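Lernora Hand-Held Gripper, build kit for home and shared workshops

Product no. 1753
Sold singly or as a left/right pair

The Lernora is a hand-held parallel gripper for recording manipulation tasks without an arm. The body shells are printed in light gray and close with 16 screws, all the same length. Printed parts come deburred. Inserts are not fitted; set them with a soldering iron before the pads go on.

The gripping pad sits in a round recess in the housing. Its dimpled surface faces inward, toward the object. The marker block mounts upright on the side of the assembly and must stay square to the body — a tilted block shows up later as drift in the pose track.

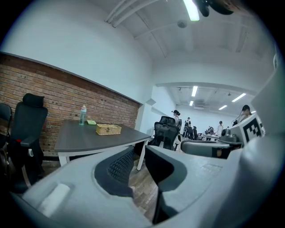 Veikko Halonen: Built mine at the Laitinen shared shop in May. The pad seat was tight and needed light sanding. After 2000 open and close cycles there is no play in the finger, but I had to retighten the marker block once.

The recess on current kits has been opened up slightly. Older shells can be sanded as Veikko did. Use thread locker on the marker block screws, low strength only.

Two-handed work

For bimanual tasks order the pair. Calibrate each unit separately, then record one short sequence with both in view of the head camera. Small household objects on an ordinary table are enough for a first test. Keep both marker cubes clear of the sleeves. 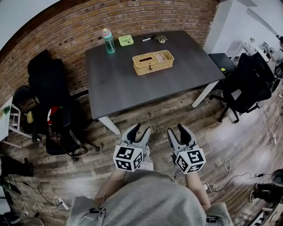
Pair in use, one gripper per hand, black-tipped jaws forward.

In the box
Body shells, left and right halves
Finger set and two pads
Marker block with printed faces
Screw bag, 31 pieces including spares

Not included: camera, cables, soldering iron, thread locker.

Spare pads are listed under Oltus parts. Build questions go to Nelli Ikonen at the Lernora parts desk.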